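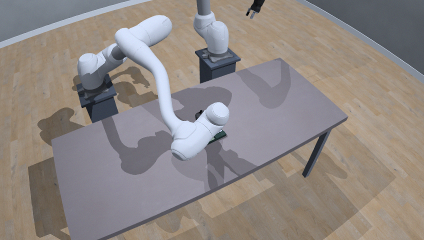
3.2 Rules for a shared table

Our cell has two arms and one table, so the first thing we needed was a rule about who may be where. The Vuton guide we were given covers this in a single line ("avoid conflict"), a standard I have yet to meet in any student house. We wrote our own. An arm claims the space over the table before entering it, and the other keeps its gripper out beyond the far edge, open and carrying nothing, while the first has its wrist down over the green piece. Dull to watch, but dull was the brief.

Rule two covers speed and rule three covers stopping. Both were argued over at length by Tihomir Dervishi and me, mostly in January and mostly after the canteen had shut.

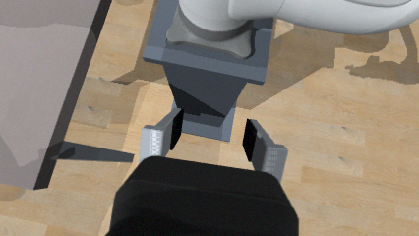
Rule four says a gripper must be fully open before its arm gives up a claim. I thought this was fussy until I read the logs. Over 2,055 simulated runs the checker flagged 99 breaches, and most were a gripper still half closed when its arm declared itself finished. Tihomir had predicted this and has mentioned it since.

We set the safety gap between arms at 100 mm. The figure has no deeper source than our supervisor liking it, and section 5 tries to find a better one.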